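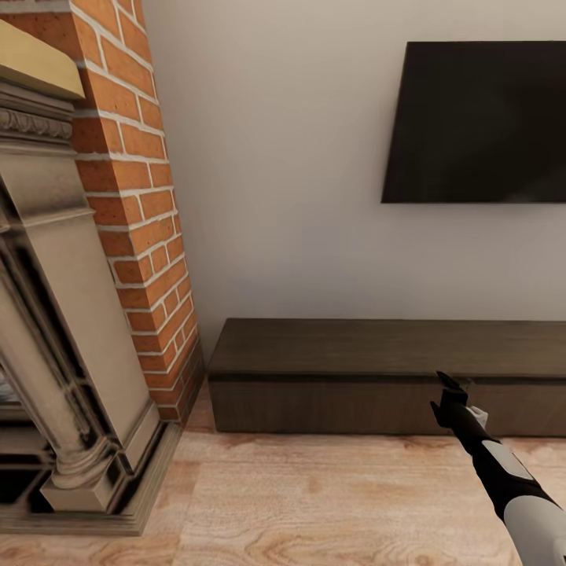 Lucienne Lebrun objects that most people will never open the picture menu at all, so section 4 should be one line: "Pick Movie mode and sit down." She has a point. If that's all you want to do, do step 2 and skip the rest.

## 4. Setting the picture on a wall-mounted set

These steps were written on the Livus 708 with the Osta flat bracket (400 x 200 mm hole pattern). Menu names on other Livus sets differ a little.

### Before you start

- Bracket screws tight, set level, cables not pinched.
- Room lit the way you will watch. Calibrating at noon for a set you use at 9 p.m. is a waste of noon.
- Sit in your usual seat. Standing with your nose at the glass will make you fix things you can't see from the couch.

**Caution:** Do not lean on the set or pull on its edge to change the angle. The Osta flat bracket does not tilt, whatever the box seems to promise. Power off and loosen the lower screws first, with a second person holding the set.

### Steps

1. Turn the set on and leave it on for a while. The old Cheon manual asked for 200 hours of "settling" before any adjustment. We tried it both ways and could not tell the two sets apart.
2. Open **Menu > Picture > Mode** and choose **Movie**. Do not choose **Vivid**. It was made to win attention on a store shelf.
3. Turn off **Smart Scene**, **Live Color** and **Edge Boost**. The help text says they "restore detail." They can't restore what wasn't recorded. Edge Boost draws a thin pale line around things, and once you notice it you won't stop noticing.
4. Set **Backlight** for comfort. If you squint at a white page, go lower.
5. Play something with a dark side and a bright side in the same color. Raise **Brightness** until the dark side starts to look gray, then come back two clicks.
6. Lower **Contrast** until streaks and highlights in the bright side show again.
7. Leave **Tint** at zero. If faces look green, check the cable and the player before you touch it.
8. Select **Apply to all inputs**. Check that it worked. On older software it applies to HDMI 1 and quietly forgets the others.

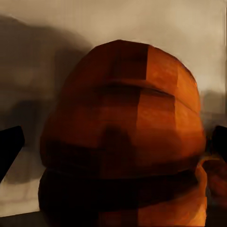

*Figure 4-2. Bright orange on the right, dark maroon to near-black brown on the left.*

**Note:** Oranges and deep reds are worth a second look after step 6. If the bright areas turn into one flat patch, lower **Color** a click at a time.

### About the automatic options

**Auto Light** reads the room and changes the backlight. Magnus Kinnear tested it at the Cinbridge shop on a Wednesday afternoon and found that a passing cloud was enough to set it off. Try it for an evening. If you catch yourself watching the backlight, turn it off.

**Eye Comfort** makes everything yellow. We have no evidence that it does anything more. It also overrides step 7 without saying so.

### If the picture still looks wrong

- Washed out in daytime: close the blinds before changing settings.
- Too dark only in one app: the app is at fault. Change its own settings first.
- Settings lost after an update: repeat steps 2 to 8. Write your numbers on the inside cover, as the **Backup** option does not save them.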